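# Perguntas frequentes – Suspensão dos ensaios da plataforma bimanual Kusoteo

Atualizado em 2025-04-15
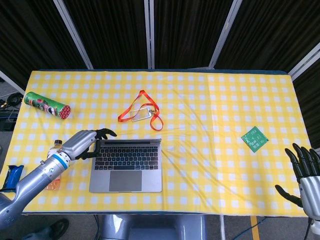
*Posto de ensaio da Kusoteo, com o computador portátil aberto sobre a toalha de xadrez amarelo e branco.*

A presente página reúne as respostas às questões recebidas pelo laboratório Hirnell sobre a falha registrada na plataforma Kusoteo e sobre as condições para a retomada dos trabalhos.

## O que aconteceu?

Durante um ensaio de fechamento da tampa de um computador portátil, a mão esquerda não obedeceu ao comando de abertura e manteve a força de preensão por 17 segundos. O operador acionou a parada de emergência. Não houve feridos. O equipamento em ensaio sofreu danos na dobradiça e foi retirado de uso.

## Qual foi a causa da falha?

A análise identificou perda intermitente de comunicação entre o controlador Auer e os atuadores dos dedos. Na ausência de sinal, a versão então instalada do programa conservava o último comando válido, inclusive quando este era de fechamento. A origem física da perda foi localizada em um conector do antebraço, com um pino recuado.

## Por que a proteção automática não atuou?

O limite de tempo sem comunicação estava configurado para o braço, mas não para a mão. Os dois sistemas são parametrizados em arquivos distintos, e a lista de verificação em vigor previa a conferência de apenas um deles. A lista foi revista e passou de 12 para 17 itens.

## A mão direita apresenta o mesmo defeito?

O conector da mão direita foi inspecionado e encontrado em conformidade. O programa, contudo, era idêntico nos dois lados, razão pela qual a suspensão abrange a plataforma inteira.

## Quais ensaios estão suspensos?

Estão suspensos todos os ensaios com movimento autônomo, bem como a manipulação de:

- equipamentos com bateria, incluindo computadores portáteis;
- recipientes com líquido;
- objetos de vidro ou com arestas cortantes.

A teleoperação em velocidade reduzida permanece autorizada com objetos leves, como cartões e cordões de crachá, e mediante registro prévio.

## É permitido aproximar-se da mesa com os braços energizados?

Não. A faixa amarela no piso deve ser respeitada enquanto houver energia nos atuadores, ainda que os braços pareçam parados. A reposição de objetos sobre a mesa exige a parada de emergência acionada e a confirmação verbal do operador.

## Como proceder se a mão não soltar um objeto?

1. Acionar a parada de emergência.
2. Aguardar a indicação de ausência de energia no painel.
3. Comunicar a ocorrência à coordenação de segurança.
4. Liberar os dedos pelo procedimento manual da Grasel, com luvas.

Não se deve puxar o objeto nem reiniciar o controlador com a peça ainda presa.

## Quando os ensaios serão retomados?

A retomada depende de 100 ciclos consecutivos de abertura e fechamento, em cada mão, com interrupção provocada do sinal e sem retenção indevida. Até o momento foram concluídas 6 das 12 verificações preparatórias. Caso os resultados sejam satisfatórios, os ensaios autônomos serão reabertos em setembro – inicialmente sem equipamentos com bateria.

## Os dados coletados antes da falha continuam válidos?

Sim, com ressalva. As sessões em que o registro do controlador indica perda de comunicação foram marcadas e não devem ser utilizadas em relatórios sem autorização escrita da coordenação.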